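Bremside Technical Institute
Automation Laboratory, Handout 3: Care of the Two-Arm Card Table Cell
Instructor: Zsolt Pap

Purpose

Students are assigned to the cell in pairs and are responsible for its condition during their laboratory period. This handout covers the checks required before the arms are enabled and the steps to follow when an arm drifts out of position.

Before power is applied

Confirm that both arm bases are tight on the front rail. A loose base produces errors that resemble poor calibration. Inspect the control boards below the bases for pulled wires. Follow each cable from the shoulder to the wrist by hand and check that its loop is free to move through the full travel of the joint.

Place the mat so that the BIG BLIND marker is at the left front and the SMALL BLIND marker at the right front. Cards are stacked to the left of the mat.
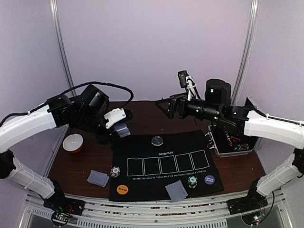
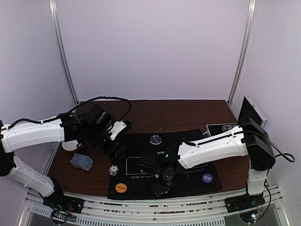
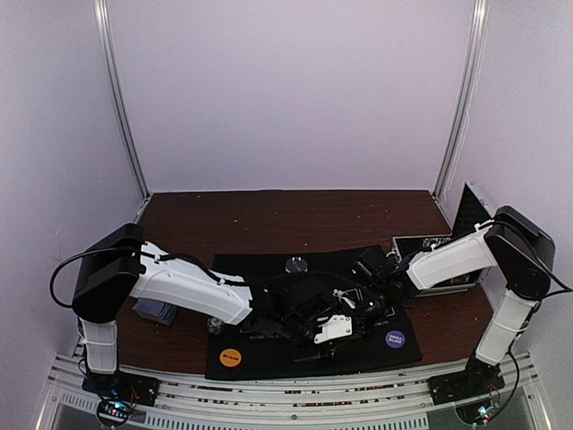 Both arms at work over the mat.

Shared area

The center of the mat can be reached by both grippers. The speed limit in this area is 25 percent until the instructor has signed the setup sheet. One student remains at the stop button whenever both arms are enabled.

Loss of position

If a gripper closes beside a card twice in succession, stop the cell and support the arm before removing power. Check the wrist fasteners first, then the base. Repeat the homing routine and enter the new offsets in the log. Offsets larger than 3 mm are to be reported and are not to be corrected in software.

Completed logs are due at the start of the next laboratory period.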